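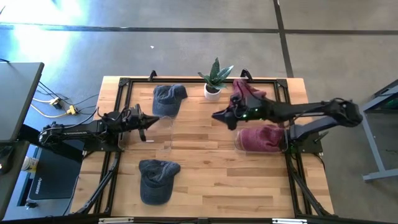 Two arms, two bins, four caps. The plant stayed for the whole comparison.

I went into this wanting to dislike the Nouri fingers, so take what follows with that in mind. They are the pointed ones, they cost more than the blunt pair I've been using since December, and the sales page has the word "effortless" on it in a place where I would have liked a number. I don't trust a gripper page that shows only cubes. Cubes are easy. Anyone can pick up a cube.

So I used baseball caps. Two blue, two maroon, one clear bin for each color. A cap is a nasty thing to grasp. The brim is stiff, the crown folds wherever it feels like folding, and the strap at the back will snag on a fingertip and ride along until you wonder why the bin is moving too. I think they're a fairer test than the usual folded washcloth, and I had them already.

The job was dull on purpose: pick up a cap, put it in the bin for its color, go back for the next. I ran it by teleoperation first and then with a policy trained on those same runs. 300 attempts with the pointed Nouri tips and 300 with my old Polar pads, same arms, same table, same controller settings. Jasmina Papadopoulos drove most of the teleop because she is better at it than I am, and I didn't want my own clumsiness counted against either set.

Teleop first. With the pointed tips Jasmina could get under a brim lying flat on the wood almost every time. With the Polar pads she had to go for a fold in the crown, and if there was no fold she had to make one by shoving the cap along the table. It looks silly and it costs 8 seconds or so a cap. That one goes to Nouri and I won't argue.

Then the part that isn't on the sales page. A pointed tip puts all of its squeeze into a very small patch of cloth. Lift a cap by the brim edge and it swings, and it keeps on swinging when the arm stops. The pads hold a wad of fabric and the cap mostly hangs where you put it. Over a bin that's only a little bigger than the cap, swinging matters. I logged 56 drops or rim hits with the pointed tips and fewer than half that with the pads.

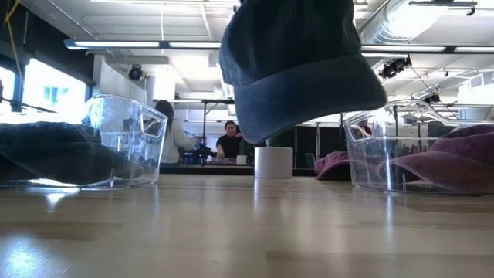

Side camera, cap over the middle. I used this view for judging swing.

I should say something about cameras, because the low side view changed my mind on a couple of runs. From overhead a cap that is hanging too low looks exactly like one that isn't. Before I had the side view I was blaming the fingers for collisions that were plainly a height problem. The clear bins don't help either. They throw highlights all over the place when the lights are on and the depth readings around their corners are junk. If you are buying bins for this kind of work, buy ugly solid ones. I keep meaning to.

The trained policy was a letdown with both sets. Onstead, who make the controller software, claim their new smoothing mode will calm down a swinging load. I turned it on, I turned it off, and I looked at 443 clips in total. I could not tell you which were which without the log file open. Maybe it does more with a heavier object. Maybe I have it set up wrong, and I've asked them. No answer as of 5th June.

A few people on the Prirside forum have posted much better numbers for the pointed tips than mine. I've read those threads twice. Most of them are placing onto an open table with no bin at all, and several don't say how many tries they threw out. I'd be glad to see someone repeat it with walls to clear.

Where I've ended up for now is a mixed setup: a pointed tip on one finger and a pad on the other. It gets under the brim most of the time and it doesn't swing as badly. It also looks wrong and the fingers no longer close evenly, so I've had to redo the zero position twice this week. I'm not recommending it to anyone yet.

Next on the list is towels, which I expect to go worse. If you have run the Nouri tips on anything floppy and kept your failures, leave a comment. I'd like the raw counts, please, and not the highlight video.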